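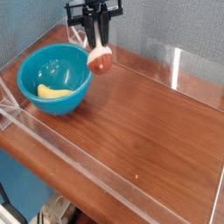
Ticket 635 – play food set, smell won't go away
Opened by: Kwesi Mahama
Product: Jemano play food with bowl
Status: Waiting for customer

Kwesi Mahama wrote:
Hello! I bought one of your play food sets in October and we're very fond of it, but there's a smell and I can't get rid of it. It's a bit like a new shower curtain. I thought it would fade after a week or so and it hasn't, so I've been having a go at it myself before bothering you.

First I washed the lot in warm soapy water, bowl included, and left everything on a tea towel overnight. No change (well, it smelled of lemon and shower curtain). Then I put the pieces on the windowsill for 5 days with the window open a crack. Better in the mornings, but by teatime it was back. My next idea was that the table was to blame – it's a wooden one and I'd polished it just before the set arrived – so I wiped it down with plain water and kept the toys off it for 7 days. Same smell when I took them out of the cupboard.

So now I'm trying to work out which bit it is. The bowl on its own is fine, I've had my whole face in it. 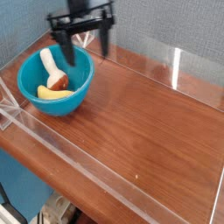

The banana is fine too if it's been kept by itself, but leave it in the bowl with the brown and white one and it picks up the smell by the next day. I'm fairly sure the brown and white one is the culprit, especially at the shiny brown end. Is it safe to soak it for longer? I don't want the colour coming off.

Jörg Pfeiffer (support) wrote:
Hi Kwesi, thanks for being so thorough! Please don't soak it, as water can get inside and then it's a pain to dry. Could you put that piece in a tub with a spoonful of bicarbonate of soda, lid on, for 8 days? Keep the banana and the bowl out of it. Wipe it with a damp cloth afterwards and let me know how you get on. If it still smells I'll send you a new one and you can bin the old one.

Kwesi Mahama wrote:
Will do, it's gone into an old ice cream tub as of tonight, January 3, 2025. The bowl has been requested back for pretend soup in the meantime – banana soup, I'm told. I'll write again when the lid comes off.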